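So we finally switched payroll systems, and I have opinions.

Some background for anyone new to this blog. I run the office side of a small company in Dirnport, which means I'm payroll, benefits, onboarding, and the person who knows where the spare badge clips are. We have 30 people, 16 of them hourly, and until this spring all of it lived in Jurow, a program so old that it still asked me if I wanted to save to a floppy disk.

I looked at two replacements. Nair had the prettier demo (those little charts!) but they wanted $1399 up front just to move our old records over, and then a monthly fee on top. Zemness quoted us $675 for setup with the time clock included. My boss looked at the two numbers for maybe four seconds and that was that. 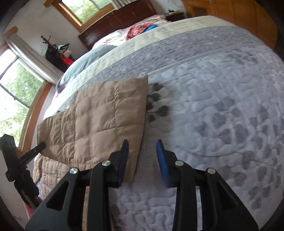 The first payroll run took me from lunch until almost six. Most of that was my own fault, because I'd typed in everyone's vacation balances as days and Zemness wanted hours. One of our drivers logged in and saw he had nine hours of vacation left for the whole year. He was very polite about it, considering!

Things I like so far: people can change their own address and direct deposit without emailing me, the overtime math is right every time, and the pay stubs are readable. I used to get a call about the pay stubs every single month. Now I get none and I kind of miss the company.

Things I don't like: the benefits screen is buried four menus deep, and the help chat closes at 4 p.m., right when I'm usually stuck. Also you can't undo an approved timesheet, you have to reject it and make the employee send it again, and they do not enjoy that.

Open enrollment is in November, so that'll be the real test. If you've done one in Zemness, please leave me a comment and tell me what to set up ahead of time. I'm especially nervous about the dependent forms.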